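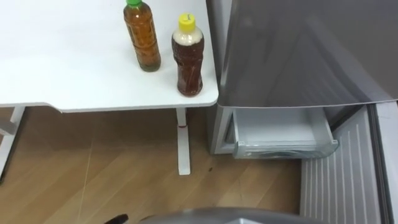
Just put a bigger motor in the shoulder, Pui-shan Kwan told me, and went back to sanding. Which, okay, maybe! But the bigger motor costs more than the rest of the arm did and I'd like to be sure before I tear the thing open again.

Arm sags when it reaches toward the fridge drawer. Motor, power or software?
Posted by tealeaf_tinker
11 August 2021

So the project is a robot arm that takes bottles of tea off the table and puts them in the pull-out drawer of the fridge. That's it, that's the whole job. I've been building it on and off since April, partly at home and partly at Medow (the shared workshop near me, if anyone else here goes). It's a Horkari arm kit with 6 joints, a Tsai driver board, and a Nusley gripper that I bought used, with black fingers. There's a camera up top looking down at the table and the fridge. I open the fridge and pull the drawer out myself for now. One thing at a time.

Picking up works great. I'm so pleased with the picking up. The green cap bottle and the yellow cap bottle both have ridges on the sides, and I thought that would be trouble, but once I slowed the fingers down it quit knocking them over and now it gets hold of them nearly every time.

The trouble is the trip over. The table stands right up against the fridge, so the bottle only has to go a short way sideways and then down into the drawer, in under the edge of the door. As the arm stretches out for that last part the whole thing droops. Not a crash, more of a slow bow, like it's being polite to the vegetables. I tell the shoulder to go to 3000 (raw position counts, I haven't converted anything to degrees yet, sorry) and it sits there reporting 3139. In my setup a bigger number is lower. So the bottle comes in low and bumps the lip of the drawer.

What I've tried so far:

I turned the P gain up. It got a bit closer, then it started humming and shaking, so I turned it back down.

I tightened every screw I could reach. One was loose, I was thrilled, it made no difference.

I ran the same move with nothing in the gripper. It still sags, only less. I didn't write the number down because I'm like that.

The kit sheet says the arm is good for 900 grams. I put a full bottle on the kitchen scale and it's well under that, so on paper I should be fine?

I could just tell it to aim higher and let it droop into the right spot, and part of me wants to do exactly that and go to bed. But the two kinds of bottle don't weigh the same once somebody's had a drink out of one, and I don't want to be retuning a fudge number every time we open a tea.

Is it the motor? I'll buy the motor if it's the motor. I just don't want it to be the motor.

gantry_goose replied

Don't buy the motor yet!

The thing that jumps out at me is that your error is steady. You said it sits there at 3139. It isn't sinking further, it isn't getting hot and giving up (I assume, you'd have mentioned a smell). A motor that's plain too weak usually keeps going down, or it trips. Yours has found a spot where the push from the gain balances the weight, and it's happy to stay there forever. That's what a P-only controller does when something is hanging off it. No error, no push, so it has to sit a little wrong to hold anything up.

And you saw it yourself with the empty gripper. Less weight, less droop.

You've got two ways out of it. The easy one is to add some integral. Small! Start with it so low you think it's doing nothing, then go up slowly. The Tsai boards I've used let you set it per joint, so do the shoulder first and leave the wrist alone. Put a limit on how much it's allowed to build up, and make sure you do, because if the bottle gets jammed against the drawer the integral will keep winding up and then when it comes free the arm jumps. I had mine throw a can of paint. Closed can, thank goodness, but it was across the room.

The nicer one is gravity compensation. You work out how much push the shoulder needs just to hold the arm up in a given pose, and you add that in before the controller even gets going. Sounds scary, and it's one line with a cosine in it if you only do the shoulder and pretend the rest of the arm is a stick. Hold the arm straight out level, note how much drive it takes to keep it there, and that's your number. Then multiply by the cosine of the angle up from level. You will need to convert your counts to degrees for that, so, you know. Time to do that anyway.

For the bottles weighing different amounts: right after you lift one off the table, stop for a second and read how hard the shoulder is working compared to the same pose empty. The difference tells you how heavy it is. Use that to bump the compensation. My version of this is rough as anything and it still gets full and half empty sorted out.

About the rating, 900 grams at what reach? A lot of kit sheets give you the number with the arm tucked in. And your gripper comes out of that number too, unless the sheet says it doesn't. Weigh the Nusley. If it's one of the older ones with the metal body you might be surprised.

benchful_of_bits replied

same thing happened to me and it was the power supply. get a bigger one. also use thicker wire

shelfspace replied

I'd go with gantry_goose for the main thing, but benchful isn't wrong that you should look at the power, so check it before you start tuning or you'll be tuning against a moving target. Put a meter on the power pins at the shoulder motor (at the motor end, and not back at the supply) and watch it while the arm reaches out. If the voltage stays put, forget about it and move on. If it dips when the arm stretches, fix the wiring first. On a lot of these builds every joint is daisy-chained off one skinny pair, and a separate run to the shoulder cures it for the price of the wire.

A couple of other things, from somebody who spent a long winter trying to get an arm to put jars on a shelf.

Change the path. You're going sideways and then down at full stretch, right where the arm is weakest, and with a fridge door over you as well. Can you move the base closer to the drawer? Even a hand's width changes how hard the shoulder has to work. I'd give up a bit of comfort on the table side to get it, if your pickup is as solid as you say. Or bring the bottle back in toward the base first, turn, get it lined up with the drawer, and only then go out. It's slower and it looks fussy but you're carrying the weight at full reach for a lot less time.

Lay the bottle down? I don't know how deep your drawer is. If you can tip it as you go in, you need less height over the lip and the door edge is less of a worry. Test that one with the cap on tight, and do it with water before you do it with tea. Tea in a drawer gets sticky in the corners, ask me how I know.

Add a spring. Really. A plain extension spring from the base post up to the upper arm takes a big share of the load off the shoulder and it doesn't care about your gains. Desk lamps have been doing it for ages. I got mine out of a bin at the hardware store and tried three before one felt right. You want it so the arm, powered off, drops slowly when you let go of it. Hold onto it the first time!

And please use the camera for the last bit. You've already got it looking down there. If you can find the drawer lip in the picture and find the bottle, you can stop right before going in, see how far off you are, and correct. Then a little droop stops mattering so much. I stuck a strip of bright tape on my shelf edge because clear plastic is miserable for a camera to find, and if your drawer is see-through you'll want the same. Any color you haven't got elsewhere in view.

tealeaf_tinker added

Oh this is so helpful, thank you all. Okay. Meter first: voltage at the shoulder does dip, but only a hair, and it comes right back. So I ran a separate pair anyway since I had the wire, and the droop is the same as before.

Then I weighed the gripper. I'm not going to say what it weighs. Let's just say the kit sheet and I have had words, and with a full bottle in it I'm over.

So I've done the cosine thing (with the counts converted, fine, you were right, it took ten minutes) and a tiny bit of integral with a limit on it, and empty it now lands where I tell it. With a full bottle it's closer but still low. Next up is the spring, and I'm moving the base over as far as the cable lets me. Does it matter much where on the upper arm the spring hooks on? I've got one spare hole near the elbow and another about halfway.

shelfspace replied

Try halfway first. Near the elbow you get more lift for the same spring, but it has to stretch a lot further and mine rubbed on the shoulder housing when the arm folded up. Move it through the whole range by hand with the power off before you run anything, and redo your level-arm number once the spring's on, or the compensation will be pushing too hard.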